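Pollenar compares two-arm control setups on PC assembly bench

2018-05-14 – Pollenar has begun a comparison of controllers and gripper fingertips for two-arm computer assembly, using desktop towers laid on their sides with the side panel off. The test plan covers 200 runs with six fingertip designs.

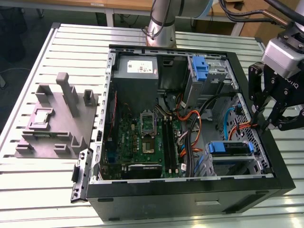

Why use a desktop computer as the test object? It combines tight clearances, loose cables and parts of very different sizes in one case, so one bench exercises both fine insertion and coarse reaching.

Parts are presented on a gray 3D-printed fixture plate beside the tower. According to project lead Kimie Nishimura, the plate fixes the starting pose of each part, leaving the controller as the main variable. Two are under test: a position controller from Merkov and a force-based one from Droro. 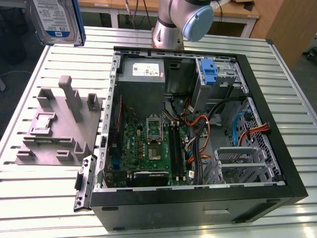
A 1 TB hard disk drive held above the bench, with the tower open and its CPU socket empty.

Fingertips are scored separately. Hatem Farouk, who designed the scoring, said textured faces are being compared with smooth ones on narrow plastic parts, where slip during insertion is the main concern. 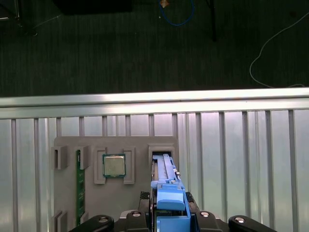 Each run is logged with joint positions, gripper opening and wrist video. A run stops if the contact force exceeds the set limit – the operator then resets the fixture and the attempt is recorded as a failure. The logs gathered so far amount to 193 gigabytes.

Camera placement is the third item. Wrist views give close detail of the fingertips, while fixed views cover the case and the fixture together. Nishimura said no ranking will be released before July.

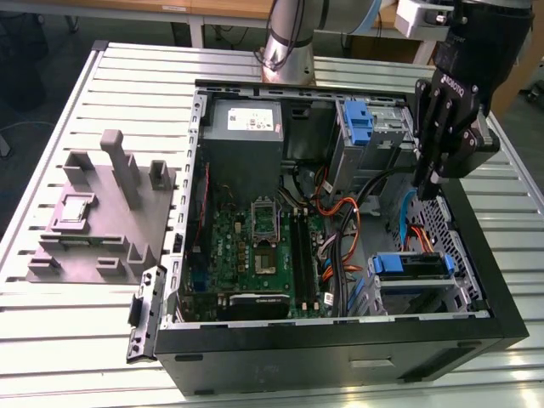 Next steps

Kohei Iwasaki will repeat the memory module tests with a lower approach speed. Results for both controllers will be published with the fixture drawings.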